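**Hand-held grippers: tracking drifts when I start a demo close to the table**

Tags: demonstrations, hand-held, tracking, Brevine

Posted 8/30/25 by mpetek

I'm recording demonstrations with a pair of hand-held grippers, one in each hand, wrist camera on each. The task is opening a small tin, taking parts out and putting them back. Position comes from the wrist camera plus the motion sensor. Processing is done in Brevine with default settings.

So far I have 978 demos. Most are fine. The bad ones all have the same problem: the path jumps sideways in the first second or two and then settles, so everything after that is shifted. It happens mostly when I begin with the gripper low over the table and the fingers open. 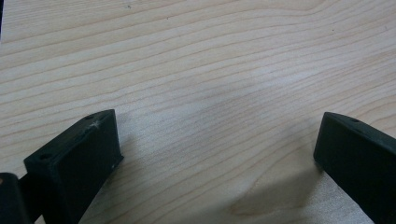 Wrist view, fingers open, only tabletop between them.

What I have tried:

- recalibrating the camera (no change)
- a new motion sensor calibration (slightly better)
- moving slower (no change that I can see)

I don't want to go over to remote control for this. We have a Prakik leader arm setup in the other lab and it takes far too long per demo. Is there a setting I'm missing, or is it how I start?

– Marin Petek

---

**Answer 1 (accepted)**

It's how you start. The tracker needs points it can find again in the next picture, and pale wood grain gives it very few. The lines all look alike, so it matches one to its neighbor and you get your sideways jump. It settles later when something with real corners comes into view.

1. Start every demo with both grippers raised and pointed at something with detail. Hold still for a moment, then go down to the table.
2. Do a mapping pass before each session. Move one gripper slowly over the whole work area for 60 seconds, including the edges of the table and whatever is behind it. In Brevine, load that map first and then run the demos against it.
3. If you still get jumps, put a printed mat on the table. Don't use a repeating pattern like a checkerboard, it has the same problem as the grain.

You also need to look at the cables. A cable that pulls on the gripper when you reach across gives you small jerks that the motion sensor records as real movement. Leave enough slack for the full reach of both arms.

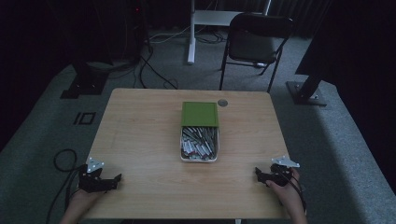 **How long should the grippers stay still at the start of a demo?**

Two seconds is enough on our setup. Trim that part off before training, or the policy learns to wait.

For the demos you already have, the shift is constant after the jump, so you can sometimes rescue them if the map is good. We had 1,556 in one set and reprocessed all of them against a new map. Most of the bad ones came back. The rest we dropped – fixing them by hand was slower than recording again.

– Danica Georgiev

---

**Answer 2**

Had the same thing at Prollden in February. We turned the exposure down and it helped a bit, the table was washing out under our lights. Didn't do a mapping pass so can't say about that.

---

**Answer 3**

just use the leader arm. no tracking, no drift

> **Comment (mpetek):** I said in the question why not. For the tin we get maybe a quarter as many per hour that way, and people squeeze too hard because they can't feel the lid.

---

**Comment on Answer 1 (mpetek):** Did the mapping pass and the raised start this morning. 15 demos, no jumps. Will try the mat if it comes back. Does the map have to be redone if I move the chair behind the table?

> **Comment (Danica Georgiev):** Redo it. The map uses everything the camera saw, furniture too. If it only moved a little the tracker will probably cope, but a new pass is a minute of work.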